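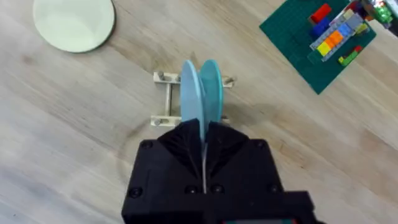 Wouldn't a suction cup be simpler, came the question from the back row last time, and why would anybody pay for fingers? Good question, and I'd like to spend most of this session on it. A suction cup is great when the part is flat, clean and lying face up. Now try to stand that part on its edge in a slot next to another one. The cup needs room on the face of the plate, and the face is exactly where the neighbor is. Fingers can hold the plate by its rim and come in from above. You pay for that with harder control and more ways to miss, and we'll get to those.

# Unit 6: Reading a kit review, with the Astska tabletop kit as our case

Course notes, Applied Automation, Trakstead campus. Revised July 9, 2022.

Bring the printed spec sheet. We'll mark it up together, so a clean copy is best.

## What's on offer

Skoltton sells the Astska as a wrist kit for small arms: a two-finger gripper, a small camera that looks down past the fingers, a mounting plate, cables, and the recording software. The arm is separate. You can also buy a support plan, and I'll say more about that near the end, as it's the part of the offer most people skim.

I'm a fan of this kit, so read these notes with that in mind! I've set up plenty of wrist cameras on homemade brackets, and it's a pleasure to bolt one on and have it point the right way. But liking a thing and reviewing it are separate jobs, and the second one is what you'll be graded on.

The sheet gives these main figures:

- Payload: 400 grams at the fingertips
- Demonstrations suggested for a new task: 400
- Calibration: once after mounting, then after any finger swap

Please notice that the two 400s have nothing to do with each other. Last year a couple of lab reports mixed them up in a table and the results made for strange reading. Write the unit every single time.

## Payload is only the start

A payload figure tells you what the gripper can hold when the object hangs nicely between the fingers. A plate held by its rim doesn't hang nicely. Most of its weight sits away from the contact area, and if it tilts, it wants to keep tilting. So the number you care about for a dish task is holding torque, and the sheet doesn't list one. (Circle the blank space where it ought to be. I mean it, circle it.)

Finger surface matters too. A ridged finger can catch an edge well and still do poorly on a smooth, curved face. A flat finger spreads the force but may let a thin rim slide. When you read a review that says "the grip was strong," ask what was gripped, at which spot, and in what direction the load was pulling.

> **Key term: edge grasp.** Holding a thin object by two opposite faces close to its rim, so the body of the object stays clear for placing.

## The camera's point of view

The wrist camera is the feature I'd buy this kit for. It moves with the hand, so the last bit of a placement fills the view, right where an overhead camera tends to get blocked by the arm. For our rack task you can compare the tilt of the held plate with the one already standing in the rack. That's a lovely cue for a person and a useful one for a learned controller.

There's a cost, of course. The gripper body takes up a lot of the view and hides part of whatever is straight below it. The front rail of our rack gets partly covered by the fingers just when you'd like to see it. A plate seen edge-on also gives the camera very little to work with - a thin curved line and a bit of shading. And two plates of nearly the same color, with rims that almost touch, can blur into one shape for a simple color filter. If your group plans to use color thresholds, test that case first, before you've built everything else on top of it.

Things I'd look for in any wrist camera review:

1. Can you see both fingertips when the hand is open as well as closed?
2. How much of the target is hidden during the last part of the approach?
3. Does the picture stay usable when the gripper throws a shadow on the work?
4. Has the reviewer tried it with extra clutter on the table?

The fourth one gets skipped all the time. A bare table makes any kit look clever. We leave a spare plate and a board of toy bricks out during the rack task, and I'd like them to stay there for your own runs. Bright bricks are a fair test of whether a controller has learned the rack or has just learned "the colorful thing goes in that corner."

## Comparing with the Kristiansen unit

The closest alternative for our purposes is the Kristiansen hand. It has a stiffer body and a far better manual (really, go read it, the drawings are terrific). It comes without a camera. You can add one, and then you're back to brackets and cable ties and a calibration that drifts when somebody bumps the arm.

| Point | Astska | Kristiansen |
|---|---|---|
| Camera included | Yes | No |
| Recording software | Yes | Bring your own |
| Spare fingers in the box | No | Yes |
| Manual | Thin | Excellent |
| Holding torque listed | No | Yes |

I keep going back and forth on this table. For a factory cell doing one part all day, I'd lean toward Kristiansen. For a teaching lab where the task changes with each group, the Astska wins for me, and the software is the reason. Recording a demonstration takes one button, and the joint positions and the camera stream arrive with matching timestamps. If you've ever lined those up by hand, you know how happy that makes a person.

## Our own trial, and how far to trust it

In May we ran the rack task in 19 trials with the same operator guiding the arm. I'm leaving the results out of this handout on purpose. You'll get the log files, and you'll decide what counts as a good placement before you open them. Does a plate that leans count? What about one that stands up straight but in the wrong slot? Settle that as a group and write it down.

Some cautions before you quote anything from those logs:

- The operator had practice. A first-day user would be a fairer test of the kit.
- Light was soft and came from above. Shiny reflections on the fingers were mild, and a hard side lamp could change that.
- The rack stayed in one position. Moving it is your job this week.
- A short trial says very little about wear. Finger pads, cables and connectors need months.

## The support plan

Skoltton's plan covers replacement fingers, software updates and remote help with calibration. Read the section on response time closely. It promises a reply, and a reply can be a form letter. The finger replacement clause is the good part, I think, as fingers are what students break. Work out what a semester would cost with the plan and without it, using the price list in the course folder, and show your steps.

## For next session

Write a one-page review of the kit for a reader who wants to handle thin, flat objects. Plates, trays, picture glass, whatever you like. Include:

- the object, its weight, and where the fingers would touch it
- one figure missing from the sheet and how you'd measure it in our lab
- your placement rule from the trial logs, stated in a single sentence
- a recommendation, even a shaky one

Groups that want bench time should sign up on the sheet by the door. Moving the rack is fine, and so is turning it. Please put the finger guards back on before you leave, and save your recordings under your group number, as the default folder fills up fast.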